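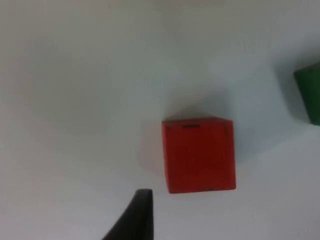 Lucyna Michalski wrote in her end-of-term note that she had signed up for one course on the Psalms, meant to be gone by Advent, and is now in her third year and arguing with us about Jeremiah. We get a good many notes like hers, and we keep them all, even the ones that complain about the parking.

About the Nundden School

The Nundden School is a small evening school of Catholic faith and prayer for grown-ups. We meet in Bandville, behind the parish church on Terari Street, and we have been at it for 35 years. People come to us after work, or after putting the children to bed, or after a lifetime of sitting in the same pew and wondering what the second reading was about. Some are preparing to be received into the Church, some are married to someone who is, and a fair number just like having a place to ask things out loud.

We began as a Bible study that would not fit in a kitchen anymore. The pastor at the time lent us a classroom with very low chairs, and for two winters a group of adults read the Gospel of Mark with their knees up around their ears. Then someone asked for a class on the sacraments, and someone else wanted to learn enough Latin to follow the old hymns, and before long there was a printed schedule and a coffee urn. The urn is still with us – it takes forty minutes to warm up, so if you arrive early, please switch it on.

What we teach

We run four courses each term, and a term is ten weeks long. There is always one on Scripture and one on prayer. The other two change, depending on who is free to teach and what people have been asking for. Lately that has meant the lives of the saints, a slow reading of Augustine's Confessions (very slow, we're on our second year of it), and a course on the Mass that goes through it line by line from the sign of the cross to the dismissal. Thiện Lò teaches the prayer course and has done so for longer than he cares to say. He starts every class with several minutes of silence, and new students tend to look worried for the first week or two, and after that they come in and settle down before he does.

You don't need to have read anything first. You don't need to be Catholic either, though we teach what the Church teaches and we're happy to say so. There are no exams. If you'd like a certificate for catechist work in your own parish, let us know in the first week and we'll go over what you would need to write and when. 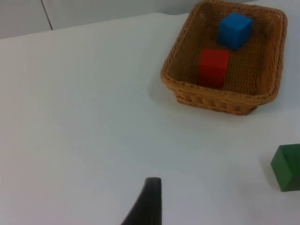
Prayer intentions are part of every evening, and they have been since the days of the low chairs. We take them up before the first class and read them at Night Prayer, which we say together at a quarter past nine. Students who have gone on to start groups in their own parishes sometimes ask us what they ought to buy for this, and the answer is next to nothing. A rectangular wicker basket like the one on the white table will do very nicely, with some scrap paper and a few pencils that have been sharpened this century. Leave the slips folded, don't ask for names, and have somebody with a clear voice do the reading. We'd also say to keep the slips until the end of the term if you can, and pray for the whole lot again on the last night. People are often going through things that take longer than a week.

Who comes

This term we have 72 students, the youngest just out of high school and the oldest well past eighty. They come from Bandville and from the farms out toward Suksawat, and one carload drives in together from the coast and claims to do its best theology on the way home. Once a year, in September, we have a supper for new students before classes start.
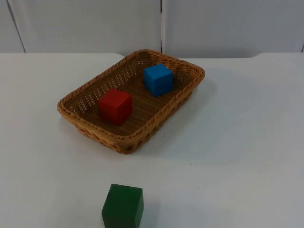

It is a potluck, and the old hands are asked to sit with someone they have never met, which they grumble about and then enjoy so much that we have to start stacking chairs to get anyone to leave. Spouses are welcome, and so are babies.

How we are run

The school belongs to the parish but pays its own way. Each course costs 35 dollars, and if that is a stretch, tell whoever is at the desk and the matter ends there. Our use of the building is agreed through 2041, so we expect to be around for a while – long enough, we hope, to finish the Confessions.

Coming to see us

Doors open at half past six and classes begin at seven. Use the side entrance on Terari Street, as the front of the church is locked in the evenings. You are welcome to sit in on a class before you sign up. Pick whichever one you like, take a chair near the heater, and stay for Night Prayer if you have the time.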